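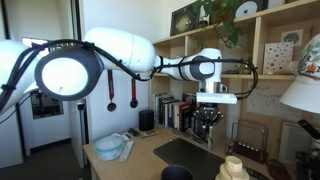 示教,又称演示编程或示范教学,指由人把一项任务“做给机器人看”,再由机器人记录并复现的一类方法。按照人与机器之间隔着多少东西,通常分为两大支:人直接握住手臂带着它走的,叫拖动示教,也叫手把手示教;人待在一旁,通过手柄、主从装置或其他输入设备指挥它的,叫遥操作示教。两支的从业者都认为对方比较累,这一点双方都对。

名称与范围

中文文献里“示教”一词比“演示学习”早得多,最初指工厂里用示教器逐点记录位置的做法:操作员把手臂开到某处,按一下键,再开到下一处,再按一下键。机器人记住的是一串点,至于这些点为什么在那里,它没有意见。后来的演示学习想让机器从多次示范中归纳出做法,杯子挪了几厘米也能照样拿起来。两种用法至今混在一起,开会时常有两个人谈了半小时“示教”,才发现一个在说按键,一个在说神经网络。

本条目兼顾两义,以后者为主。

拖动示教

拖动示教要求手臂能够顺从外力。控制器先算出各关节为抵消自重需要多大力矩,予以补偿,操作者便可以用手推着它移动,这种状态一般称为重力补偿模式或零力模式。所谓“零力”是一种礼貌的说法。摩擦、惯量和没有填对的末端负载都还在,负载参数填轻了,手臂会慢慢往下沉;填重了,它会自己往上飘,神情相当从容。

这种方式的好处在于手感直接。人能从手臂上感到夹爪碰到了桌面,也能感到它被卡住。坏处同样直接:人的手和半个身子会进入相机视野,而将来机器人独自干活时,旁边并没有这样一只手。用这类画面训练出的策略,有时会学会等那只手出现。常见的补救是先拖动记录轨迹,再让手臂无人扶持地重放一遍,只采集重放时的图像。物品须在两遍之间恢复原位,这项工作目前仍由人完成。

七轴手臂还有一个额外的乐趣:末端不动时,肘部仍可以摆来摆去。操作者盯着夹爪,往往不管肘部,于是同一个动作录了几遍,肘部便有几种姿态。归一化处理肘部姿态的脚本,几乎每个实验室都写过,也几乎没有哪个实验室愿意拿出来给人看。

遥操作示教

遥操作把人和手臂分开。输入设备从便宜到昂贵大致有键盘、游戏手柄、三维鼠标、虚拟现实控制器和主从臂。键盘适合用来证明键盘不适合。三维鼠标能同时给出平移和旋转,新手通常在想平移时得到旋转。主从臂由操作者摆弄一条较小的手臂,大的那条跟着动,直观程度最高,只是桌上从此多了一条手臂。

主从之间的映射有绝对与相对之分。绝对映射下,主端在哪里,从端就去哪里,启动前若没有对齐,从端会以很高的热情赶过去,因此多数系统要求先慢速对位。相对映射只传递位移,配一个离合键,手够不着了就松开、挪回来、再按下,与把鼠标提起来重新放下是一个道理。

延迟是遥操作的老话题。延迟较大时,操作者会自然改成“动一下,等一下”的节奏,录下来的示范也就带着停顿。模型不知道那是人在等画面,它会把停顿也学去,并在毫无延迟的情况下认真地停一停。

力反馈是另一个老话题。没有力反馈的两指夹爪,只有开合程度可看,捏得太紧还是太松要凭画面判断。赤手拿纸包的人从不考虑这种问题,换成手柄之后,拿起一个纸包便成了值得写进周报的事。

场地与线缆

早期的示教多在围栏里进行,桌面涂成哑光,物品按编号摆放。近年来更多人把手臂搬进办公室或起居空间,周围有书架、绿植、杯子和别人的摆件。支持者认为背景杂乱能让模型少依赖某一面白墙;反对者也有道理,他们指出模型可能转而依赖某一盆绿植。

外走的线缆是场地问题中最不受重视的一项。线缆沿手臂用扎带固定,关节之间须留出弧形余量:留少了,腕部转到极限时会扯住;留多了,下垂的那一段会钩到桌上的东西,或者在腕部相机前晃过。拖动示教时,操作者还喜欢顺手抓住线缆。手册一般禁止这样做。

示范的质量

示范数量容易统计,所以常被写在摘要里。质量不容易统计,所以常被写在致谢之前的一小段里。

奥恩尼斯(Ornness)小组的一份内部记录常被拿来说明两者的差别。该组在特拉西特维尔(Trasitville)的办公室里为一项“抓起并放入盒中”的任务录了1000条示范,由希娜·哈什米(Hina Hashmi)逐条复看,最后有63条因夹爪在闭合前犹豫过久被剔除。其余的照常使用。记录注明日期为2023年11月3日,末尾写着一句批注:“犹豫的大多是我录的。”

同组的瓦朗坦·布吕内(Valentin Brunet)主张保留一部分失误,前提是失误之后有补救。理由是机器人迟早会偏离示范轨迹,若只见过一次成功的动作,偏离之后便无所适从,往往继续在空气中完成余下的步骤,闭合、抬起、移动、松开,一丝不苟。加入“没抓住,退回,再抓”的示范,可以缓解这一现象。做得过多则会教出一种爱好,即先失手一次,再抓。

多人示范又有多人示范的麻烦。有人从左边绕,有人从右边绕,两条路都对,平均起来便是从中间穿过去,而中间正是障碍物。现在的策略模型大多能够表示多种走法,不必取平均。不过在录制之前约定一下从哪边绕,仍然是最便宜的算法。

常见工具

德姆琴科(Demchenko)是一套录制软件,以脚踏板控制开始、结束与作废,操作者双手不必离开手臂。它的第3版把“作废”与“保存”放在相邻的两个踏板上,第5版分开了。

伊西克(Isik)是一种数据格式,把关节角、夹爪开度和各路图像按时间戳对齐存放。它对时钟同步要求严格,各路时间对不上时拒绝写入,并给出一条只有作者看得懂的报错。另有一些组至今把数据存成按日期命名的文件夹,其中总有一个叫“新的最终”。

安全

拖动示教时人与手臂必然接触,通常须限制关节速度与力矩,急停按钮放在另一只手够得着的地方。切换模式的一瞬间最需留意:从零力模式退回位置控制时,若目标位置没有更新,手臂会回到它以为自己应该在的地方。重放首条轨迹一律降速,桌上的马克杯先挪开。遥操作时操作者看不见的区域由第二人照看,这个人不应同时负责摆放物品。

参见:运动学标定;阻抗控制;模仿学习;主从机械手;手眼标定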